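**Ticket 359: Rings do not go down on the thin peg**
Room: Sternham, the big round-edge table
Opened by: Nafula Mrema
Assigned to: Tihomir Softić
Status: open, waiting for parts

**Problem (Nafula)**

Good morning. We have the two metal pegs from Greco, the thick one and the thin one, and the black rubber rings which came in the Celley bag. The rings should go over a peg and lie flat at the bottom. On the thick peg it is fine. On the thin peg the ring goes over the top easily, but then it stays tilted on one side and does not lie flat. Also the thin peg falls down when somebody leans on the table. I have tried to wipe the table with a dry cloth and the peg still falls.

I would like to know if we have the wrong rings, or the wrong peg, or both.
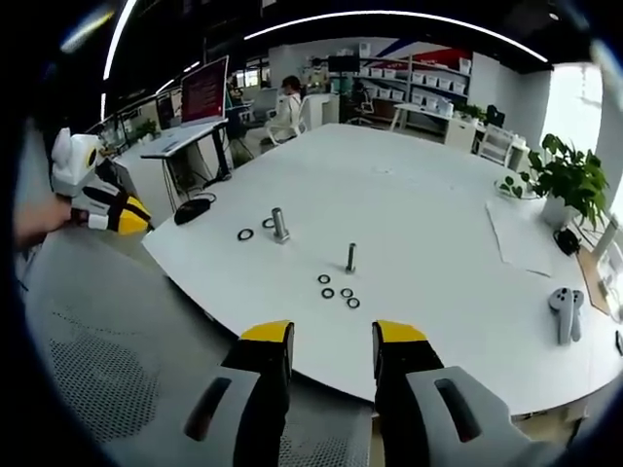
I also want to say that the order sheet has only one line for rings, "rubber ring, black, bag of 100", and no size is written. So I can't check it from my side.

**Reply (Tihomir), 10:40**

Thank you Nafula. Please do these steps before we order anything:

1. Put both pegs standing on the table, with a hand's width between them.
2. Put the rings on the table near the pegs, all flat.
3. Look at the bottom of each peg and tell me if there is a base.
4. Do not use glue or tape yet.

Please keep the mouse and its cable away from the pegs. Last month we lost one afternoon to a cable that pulled things over.

**Update (Nafula), 11:25**

Steps 1 to 4 are done. The thick peg has a small base and stands well. The thin one looks to me like a normal bolt.

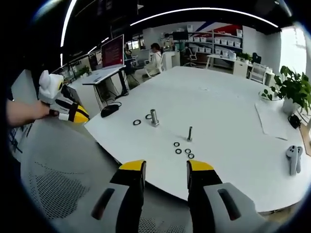
Six rings, both pegs standing. Two rings are by the thick peg, four are below the bolt.

I measured the outside of one ring with the paper ruler, but it is soft and I got a different number each time, so I don't write it here.

**Comment (Man-lok Wei)**

I was at the Wondau room in July and they had the same set. Their thin peg was longer than ours and it had a foot. Maybe ours is a spare bolt which somebody put in the box by mistake? Nazareno packed the box, he may remember.

**Comment (Nazareno Ruggiero)**

I packed what was in the drawer. There were 2 pegs and I took 2 pegs. I did not see a foot for the thin one, sorry. I will look in the white boxes on the shelf after lunch.

**Update (Nafula), 14:05**

I took the rings away and tested only the pegs. I pushed the table with my hip, not strong, ten times. The thick peg stood every time. The thin peg fell four times.
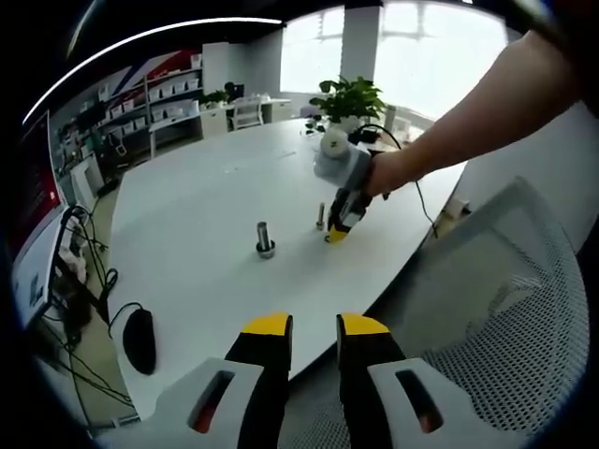 Pegs only, no rings beside them. The thick one is at the front, the thin one is farther back.

Xolani asked if the table itself is not level. We put a ring on its edge and it did not roll, so I think the table is OK.

**Reply (Tihomir), 14:30**

Good test. Then I believe there are two separate problems:

- The thin peg needs a base. I will ask Greco for one, part 191 in their list. Please don't send the peg back.
- The rings are made for the thick peg. For the thin peg we need a smaller ring, and this goes in a new order to Celley.

Until the parts come, please work with the thick peg only.

**Update (Nafula), 15:50**

Understood. I left four rings out on the table and put the other ones back in the bag. 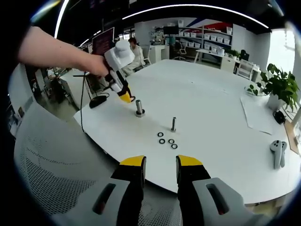 Xolani Mtshali would like to have the thin peg also for tomorrow, so he asks if a piece of putty under it is allowed. I told him to wait for your answer. The plants can stay on the table, I hope, they are far enough from the pegs.

**Reply (Tihomir), 16:10**

Putty is OK, a small piece, and please clean the table after. Plants can stay. I keep the ticket open until the base is here.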